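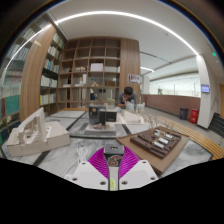

Lasteck teaches a gripper to leave the little trees alone

BERNEMPORT, September - Researchers at Lasteck have released results from Caltetwood, a method for teaching robots to handle objects that were never meant to be handled by anyone in a hurry. The test material was architectural models, a class of object with thin fins, tiny courtyards and makers who remember exactly who touched what.

Caltetwood starts with a person holding the gripper. The operator carries it through an ordinary room, picks things up and puts them down, and a camera on the tool records what the gripper faces as it goes. A policy trained on those recordings is then run on a robot arm in the Lasteck workshop. The arm is not consulted at the recording stage and has not complained.

For this study the team collected 166 demonstrations at a marble-topped table in a library-like room, among foam-board buildings, bare twig trees and a dark brown site model with small white pieces set into its blocks. People kept using the room throughout. The method is supposed to cope with shelves, bins, glass railings and someone sitting across the table with other things on his mind, so the room was not tidied into a laboratory.

The gripper's two magenta fingers are ribbed, and bend around whatever they close on. Lasteck chose the soft design after an earlier rigid pair produced what the project log calls "an unplanned renovation".

What the study found

In 22 trials on model pieces left out of the training recordings, the arm finished all but two without marking the piece or shifting its neighbours. Both failures involved white pieces on a white base, a combination popular with architects and unkind to cameras.

The larger gain came from the order of the recordings. Demonstrations in which the operator slowed down before contact were given more weight in training, and the arm picked up the habit. It now hesitates near anything thin. Colleagues have described this as good manners, and the people waiting for it to finish have used other words.

Limits

The method has been tried with one gripper and one style of clutter. It does not yet judge weight before lifting, and glue that is still drying remains a mystery to it. Lasteck makes no claim about full-sized buildings.

What comes next

The next round of recordings will use Khúc, a companion set of tasks built around stacked paper and card. The recordings and training code for Caltetwood are available on request from the Lasteck office in Bernemport, which answers its mail in the mornings.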